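Module 4: Surface Finishes in Small Rooms
Handout 2 - Stone, timber and the problem of scale

Reading before the session: the Gonholm case notes, sections on wear and cleaning. Bring the Ekmont sample sheet.

1. Pattern scale

Stone finishes are chosen from small samples and then used over large areas. A fleck that looks lively on a sample tile tends to average out to a flat tone at a distance. A large vein does the opposite: it is barely present on the sample and becomes the main feature of the finished wall. Samples should be viewed at arm's length and again from the far side of the room.
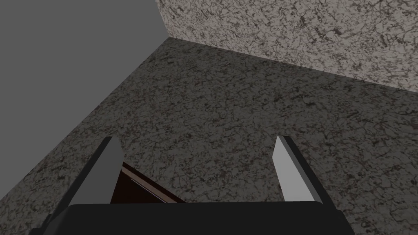 Contrast between planes depends on light as much as on material. A surface specified in one stone throughout will still read as several tones, as each plane meets the light at a different angle. With granite patterns this is easy to check: the wall is brighter than the horizontal surface below it, though the pattern is the same on both. Students often correct for this by changing the material on one plane. In most cases the lighting should be revised first.

2. Joints and repeats

Natural slabs vary. Printed and moulded finishes repeat, and the length of the repeat must be stated in the specification. In the Kereama scheme the repeat was 439 mm, which fell badly against the cupboard widths and left a visible line at every second door. The fitter can shift the starting point, but only if the drawings allow for it.

External corners need an edge detail. Internal corners need only a clean butt joint and a flexible sealant matched to the ground colour, not to the fleck.
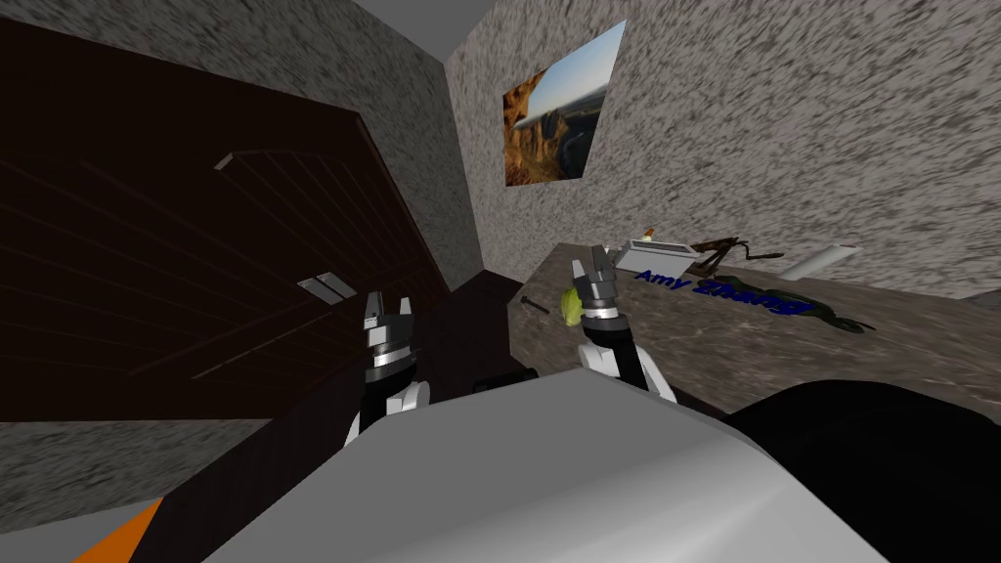
3. Dark timber against pale stone

Dark timber absorbs light and makes adjoining stone look paler than its sample. Allow for this when choosing the stone - a mid grey will normally hold up better than an off-white. Grain direction should be fixed on the elevation drawing and carried across doors, drawers and end panels. Where a panel runs to full height, the edge facing the room takes the most knocks.
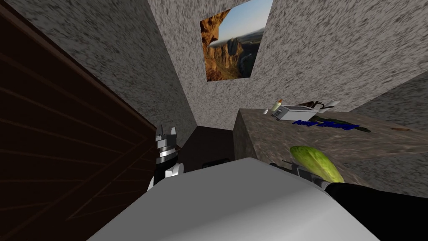 The edge should therefore be lipped in solid timber, or in a laminate of the same thickness as the face. Vunditeck's fixing guide gives both details. Lipping is applied before the face is finished, and the joint is sanded flush along the grain.

Exercise (hand in by the end of March)

Draw one internal corner of a small kitchen at 1:4, showing the stone, the timber end panel and the sealant joint. Mark the starting point of the pattern repeat.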